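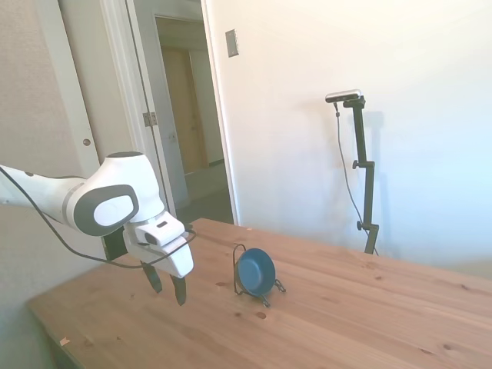
Grain in a light wooden tabletop. The lines were once part of a tree's growth.

Home | Animals | Plants | Rocks | Ask Gulo | For Teachers

Can You Really Tell a Tree's Age by Counting Its Rings?

By Kyung-tae Yeon
23/04/2020

You have probably heard this one. Cut down a tree, count the rings on the stump, and you get the tree's age. One ring, one year. Grown-ups say it on walks, and it's printed on a lot of signs.

I like to poke at things everybody says. So let's poke at this one.

Where rings come from

Just under the bark, a tree has a very thin layer that makes new wood. In places with cold winters, this layer wakes up in spring and works fast. The wood it makes then is usually paler and softer. Later in the summer it slows down, and the new wood comes out darker and tighter. In winter it stops. Next spring, it starts over.

A pale band plus a dark band makes one year. When you look at a stump, you see the bands as circles. When somebody saws the trunk the long way into boards, the same bands show up as stripes, loops and long pointed shapes. We call that pattern grain.

So far the sign is doing fine.

Problem one: some trees skip

In a terrible year, with hardly any rain or with bugs eating all the leaves, a tree may make almost no new wood. It might grow a ring on one side of the trunk and none on the other. Count on the wrong side and you lose a year.

Problem two: some trees cheat

Say there is a dry spell in early summer. The tree slows down and makes dark wood, as if fall had come. Then it rains for weeks and the tree speeds up again. Now there are two dark bands for one year. Scientists call the extra one a false ring. With a magnifier you can often spot it, because the edge is fuzzy where a real ring's edge is sharp. Often, but not every time.

Problem three: not every place has a winter

Near the equator it may be warm all year. Many trees there have rings so faint you can't count them, or no clear rings at all. Some do make good rings, if they live where there is a wet season and a dry season. And palms don't grow this kind of wood in the first place. The stump sign never mentions palms.

Problem four: where did you cut?

A tree gets taller from its tips, and it takes a few years to reach the height of your belly button. A trunk cut at that height is missing the rings from when the tree was shorter than that. Cut higher and you miss more.

I tried this myself at Lonthorpe Wood, where an oak had come down and been sawed into pieces. Near the ground I got 51 rings. On a piece from much higher up I got 11 fewer. Same tree! If I had only seen the upper piece, I would have told you 40 and felt very sure of myself.

How do scientists do it, then?

They don't trust one tree. They use a hollow drill to pull out a piece of wood as thin as a pencil, so the tree can stay standing. Then they take more pieces from many trees close by and line up the patterns. A very dry year tends to leave a thin ring in most of them. If one tree is missing a thin ring that all its neighbors have, that tree probably skipped.

This is called cross-dating. It also works with old beams and old boats, as long as there are enough rings and somebody has a good pattern to match them with. That "as long as" matters. A short piece with few rings can seem to match in several places, and then a careful person has to say "I don't know."

The Skendside Museum has a slice of trunk on its wall with a label that says 300 years. I asked how they knew. The answer was that the label came with it. Maybe it's right! But a label isn't a count, and the middle of that slice is rotten, so the oldest rings are gone.

What about old tables and doors?

People sometimes try to count the lines on a tabletop to find out how old the tree was. It won't work. A board is only a piece of the trunk, and you can't tell how many rings were left behind at the sawmill. Some tabletops aren't solid wood, either. They can have a thin sheet of real wood glued on top, or even a printed picture of wood. Look at the edge. In a solid board, the lines on top carry on into the edge in some way. If they just stop, be suspicious.

Try it

Find a stump (ask first if it's in somebody's yard). Start in the middle and count the dark bands out to the bark. Write down your number. Then count again along a different line, and have a friend do it too. You may well get three different numbers. Write down all three – don't pick the one you like best.

So is the sign wrong? For plenty of trees in places with cold winters, it's close. I'd still cross out "is" and write "is probably."

Comments (3)

mapleleaf_mom: We did the stump in our yard and got 38, 41 and 38. My son says two against one is proof. Is it?

Kyung-tae Yeon: Tell him it's a good start. Two people can make the same mistake, so I'd look for the place where the 41 came from.

T. Mwaipopo: Grade 4 wants to know if roots have rings. I said yes and now they want to see one.

Contact Gulo | © Gulo Science Pages for Kids | Page viewed 2,276 times | Back to top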